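Chapter 7

Looking After a Two-Finger Gripper

Most of what is written about gripper care is written by people who sell grippers. The maker's leaflet will tell you that the fingers are built for a long working life and need little attention. Treat that sentence the way you would treat it on a used car. A gripper that handles clothing all day wears in small ways that do not show up as a fault until the readings are already poor, and by then the bad work has been going on for weeks.

This chapter deals with the parallel-arm type, in which each finger is carried on a pair of link plates and ends in a flat pad. We follow one unit, a hand-held tool kept at the Ruresari sorting workshop and looked after by Dace Tamošiūnaitė. Her log is the main source for what follows. It is a plain notebook, and it disagrees with the supplier's service table in several places. Where the two disagree we have gone with the notebook.

By the end of the chapter you should be able to check the pivots for play, judge whether a pad needs changing, set the two fingers so that they meet squarely, and say why a unit that passes its bench test may still do badly on a heap of clothes.

7.1 What the bench test leaves out

The usual bench test closes the fingers on a hard block. If both pads touch the block and the force reading is within limits, the unit passes. Callum Tindall ran this test on the Ruresari unit 112 times over one summer and recorded 2 failures. The supplier, Idotix, took this as proof that the yearly service could be pushed back. Tindall did not, and he was right to be wary. A hard block pushes back evenly, and so it hides a pad that has tilted on its mount. Cloth does no such thing. It folds, slides and fills whatever gap it is given.

For this reason the second half of any check should be done in soft goods, with thick and thin items mixed together. Bring the fingers in from below, keep the gap open, and look at the faces of the pads before you close them.

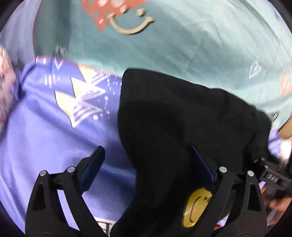

Figure 7.1 Fingers open in a mixed heap of clothing. The blue pads face each other across the gap, with the black garment between and around them. Note the silver pins at the upper pivots.

The pins deserve more suspicion than they usually get. A worn pin lets its link plate rock, and the rocking is made larger by the length of the finger. You will feel it before you can measure it: hold the tool still, take one pad between thumb and forefinger, and press it sideways. Any click is too much. Do the same on the other finger and compare. A finger that feels merely "a bit loose" should be written down as loose.

Lint is the other common trouble. It gathers wherever two plates pass close together, and the open cutouts in the arms, which are often praised for letting dirt fall through, let it in just as easily. Clean with a dry brush first. Oil put on top of lint makes a paste, and the finger will then close slowly in a way that looks like a weak motor. Sebastião Falcão's repair notes from July describe a motor that was replaced for this very reason. The new one was just as slow.

7.2 How often is often enough?

The service table says to change the pads after a fixed number of hours. We have not been able to find out where the number came from. Tamošiūnaitė changes hers when the face has gone smooth, whatever the table says, and over 99 weeks she has kept a note of each change and the kind of cloth being handled at the time. Her entries are set out in Table 7.1. Read them before going on to the procedure in Section 7.3, and mark any entry where you think the pad was changed too soon.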